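Workshop book, paper repair bench
11/2/24

Carrying on with the two Remero ledgers. Binding on vol. 2 is worse than I wrote it up in August. The sewing has gone at the third and fourth gatherings and the spine lining comes away as powder when you touch it. Vol. 1 is sound apart from the boards.

Humidity in the back room was up when I came in, so left both volumes closed under light weights until after lunch and did the paste first.

Paste: wheat starch, one part to five water, soaked overnight in the covered jar. Cooked in the small pot on low, stirring the whole time, until it went translucent and dropped off the spoon in a lump. Sieved it three times through the horsehair. Still a bit grainy. I think the Skuviton starch is coarser than the old stuff and it may want a longer soak. Next batch I'll give it a full weekend and see. Discard date written on the lid.

Methyl cellulose: made up 500 mL for the poultices. Label says 2% and the jar is on the lower shelf beside the blotters, not in the fridge.

Staples. The loose correspondence tucked into vol. 2 is all held with wire staples, a lot of them rusted into the paper. Page count for the job sheet is 2,870 for the ledgers and loose leaves together. Of those, 2,423 have been surface cleaned as of tonight. What's left is nearly all stapled bundles, which I've been putting off.

Procedure I settled on, for whoever picks up the next bundle:

Slip a piece of polyester film under the legs on the back before you do anything. Lift each leg with the thin spatula, straight up, no twisting. If the leg breaks, leave the stub and come at it from the front. Turn the bundle over, film under the crown, ease it out with fine tweezers. Brush the rust off dry, into the tray and away from the paper. Don't blow on it. Do not use the office staple remover, it takes a crescent out of the corner every time.

Where the rust has eaten right through, I'm bridging with the lightest tissue on the back and leaving the stain alone. Tried a damp swab on a scrap and the brown just travelled outward into clean paper, so no more of that.

Nothing goes back together with a staple. Folded paper sleeves for anything under ten leaves, and a four-flap for the thicker bundles. Pencil the bundle number on the sleeve before the letters go in it.
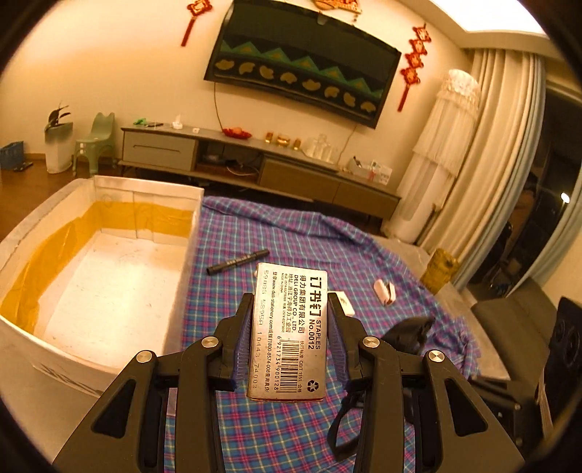
The box says No.0012.
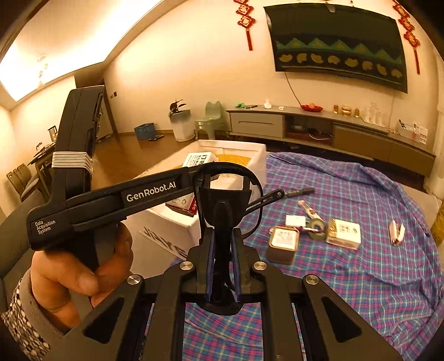 Tzu-hsuan Wu read the procedure over and doesn't agree about the sleeves. A plain folded sleeve lets the leaves slide out of order as soon as a reader tips it, and the order is the one thing the staple was good for. The suggestion is to number every leaf in pencil, lower right on the back, before the staple comes out, and only then sleeve it. Also that stainless clips over a paper tab would be fine for the short bundles if they're going straight into boxes.

Fair point on the numbering. It will slow things down, but I had to work out the order of bundle 14 from the dates this morning and two of the letters aren't dated. Will number from here on. Not keen on the clips, they dent the top sheet under any weight. Leaving that open until we've seen how the boxes pack.

Resewing on vol. 2: cut new linen tapes, same width as the originals, and pricked a guide from the old holes. The third gathering needs its folds guarded before it will take thread. Guards cut from the mid-weight kozo, grain running with the spine, pasted out thin and left between blotters under the small board. Changed the blotters once at three and again at half past four. Check them first thing before lifting the weight.

Boards on vol. 1: leather is red-rotted at both joints. Consolidant brushed on one small patch at the tail of the back board. It darkened a shade. I'd like to see it in daylight before doing any more. Grey cloth from Tse is close enough in colour for the new joints if it comes to that, but the sample is stiff.

To order: polyester film, lighter tissue, a new fine sieve. Cendum had the tissue last time but only by the full roll.

To do: guards on gathering four. Start numbering at bundle 15. Sharpen the paring knife, it dragged all afternoon.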